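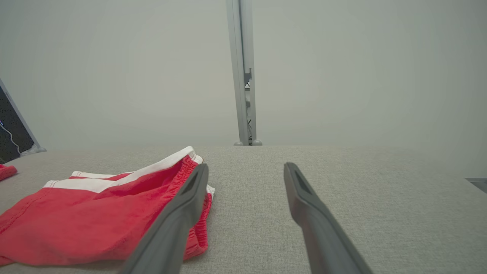
Red cotton jersey shorts with white at the sides, the kind of pair this page was written for.

Laundry & Linens | Tips from the Back Room
Print this page | E-mail to a friend

Red and white in the same garment! Whoever came up with that never did a load of wash in their life. I've had a lot of mail about this since I wrote about dish towels, and most of it comes down to the same question, so I'm going to put everything I know about washing two-color jersey in one place and then go have my coffee.

First, the pink problem. Red dye is a pest. A new red garment nearly always has some loose color sitting in it that never really took hold of the cotton, and it'll happily move over to whatever white is nearest. If the nearest white is sewn onto the same pair of shorts, well, there you are. Before the first wash I do a spit test (sorry, my grandmother's name for it, you can use tap water). Wet a corner of a white rag, press it hard on an inside seam of the red part and hold it there while you count slowly to twenty. Clean rag, go ahead and wash as usual. Pink rag, wash it by itself in cold water and don't wander off and leave it sitting in the drum when the cycle's over. That last bit matters more than anything you can add to the water. Most of the bleeding I've seen happened after the machine stopped, when the wet things were lying on each other in a heap for 2 hours while somebody watched a movie. Me, usually.

Vinegar and salt. I know, I know. Everybody's aunt swears by it. I soaked red T-shirts in vinegar for years and I can't say it ever did a thing for them, except that the laundry room smelled like pickles. Modern dyes are set at the factory and whatever's loose is going to be loose. Jyoti Tripathi wrote to me from Gamus to say she still uses salt and has never had a pink sock, and I'm not going to argue with a woman who has clean socks. But I've quit.

Color catcher sheets I do like. Not for a really bad bleeder, they can't keep up, but for the second and third wash they're worth having in the cupboard. You can cut them in half for a small load.

If it's already pink: DON'T put it in the dryer. Please! Heat is what makes it permanent, or near enough. Keep it wet, get it into a basin of cool water with oxygen bleach (the powder kind, mixed up the way the box says, dissolved in warm water first so you don't get gritty spots) and leave it 6 hours or overnight. Check it, change the water, do it again if you have to. I've had a white stripe take three goes. Chlorine bleach is out, and I don't care how careful you are with the Q-tip. It creeps. I ruined a swim team jacket that way, dabbing at the white piping like I was restoring an oil painting, and by morning there was an orange blotch on the red the size of a quarter.

Now the jersey itself. Jersey is a knit, so it's got give, and that means it also has opinions about being hung up. Two pegs on the waistband and the legs will drop and twist. I turn shorts inside out, give them one good snap, and lay them flat on a towel until they're only a little damp, then over the rail. If you must use the dryer go low and pull them out early. My daughter's old gym shorts from Pernitz went through on high once and came out fitting the dog.

Twisted side seams are a different matter. If the stripe that used to run down the outside of your leg now heads off toward your knee, the fabric was cut a bit off grain and it's relaxing back to where it wants to be. You can coax it for a while. Lay the shorts down damp, take hold of the hem on one side and the waist on the other, and pull gently corner to corner, then switch. Pat flat, let dry. You'll have to do it every time, and eventually you'll get tired of it, as I did.

Ironing, which I mostly don't do on jersey. When I do, it's inside out, medium heat, and I press the iron down and lift it. Sliding it stretches the knit into waves and you never get them out. Go around anything printed or rubbery. A little steam held just above the cloth does nearly as much good and is a lot less trouble.

Elastic! Waistbands die of heat too. If yours has gone crunchy (you'll know the sound) there's no bringing it back, but replacing it is a twenty-minute job with a seam ripper and a big safety pin. Open an inch of the casing at the back, pin the new elastic to the old and pull the one through with the other. Saves threading it from scratch. Try it on before you sew the ends together. I have skipped that step more than once.

Folding, for those who asked. Shorts in half, leg on leg, crotch point tucked in so you've got a rectangle, then in thirds from the hem up. They'll stand in a drawer like file folders. I fold on a table with a bit of cloth on it so things don't slither around, and I do the whole load warm from the line before I sit down, because once I sit down that's it for the evening.

A few odds and ends from the mailbag:

Iñaki Escobar asks if grass stains on the white part need something special. I use plain dish soap rubbed in with an old toothbrush, left half an hour, rinsed cold. Then the oxygen bleach if there's still green. Work from the outside of the stain in, and keep the brush off the red, it'll fuzz up the surface.

Leonie Kohlhase says her drawstrings vanish into the waistband in the wash. Tie the two ends together in a bow before it goes in. Or put a knot in each end fat enough that it can't get through the eyelet.

Montserrat Tapia wants to know about that stale gym smell that comes back the minute the shorts warm up. Too much detergent and fabric softener, most likely. Cut the detergent by half, skip the softener altogether, and run one wash with a cup of washing soda. Cotton holds on to softener like you wouldn't believe.

And somebody who signed only "Minja" wants to know whether 80 washes is a decent life for a pair of cotton shorts. I'd say so! Mine go to the rag bag when the seat goes thin, and jersey makes the best dust cloths in the house. Cut off the seams first, and the red ones you keep away from the white windowsills until you're sure of them. I wasn't sure of mine in September and I'm still scrubbing.

Next time, by popular demand, fitted sheets.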